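October
By S. Ásgeirsdóttir

Every few months another group publishes a code of good practice for household robots. The latest to land on my desk is the Jirnton guideline, 79 pages long, and I read all of it, including the annexes. It wants tests to be "realistic," "repeatable" and "safe." Fine. Who would vote against that? My trouble starts where it lets a simulated kitchen stand in for a real one.

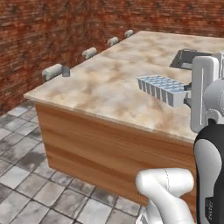 Under the guideline, a developer can meet the household handling requirement with 200 simulated runs and 4 physical ones. I'd like to know who picked those numbers, and the annexes don't say. A simulator will give you 200 runs before lunch. It will also give you the same counter at the same height every time, unless somebody takes the trouble to change it. Water spills in my kitchen. Doors stick. Trays bend when you pick them up by one end.

I have nothing against simulation as such. It's cheap, and an arm that swings the wrong way hurts no one. A developer should use it early and often. Passing it is still a weak reason to put a sticker on the box. 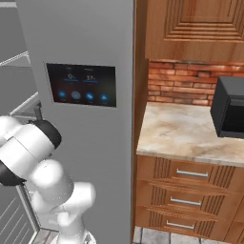

A simulated robot arm in front of the refrigerator, with a display in the door.

The Stimo checklist, which is older and shorter, at least asks what the machine does when a job goes wrong. Does it stop? Does it hold on or let go? Jirnton gives that question one paragraph and spends more than 60 pages on paperwork - version numbers, log formats, who signs what.
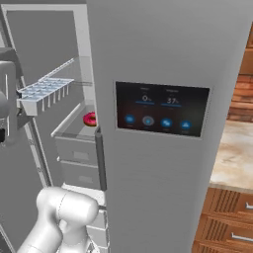

What I would ask for instead

Publish the failures along with the passes. Make the developer say which things were varied between runs and which stayed put. And test the finished product in kitchens the developer didn't choose, with the doors as stiff and the shelves as crowded as the owners keep them. Mesteo has told its customers it will follow Jirnton "in full" from next year. I'd wait for the failure list before buying.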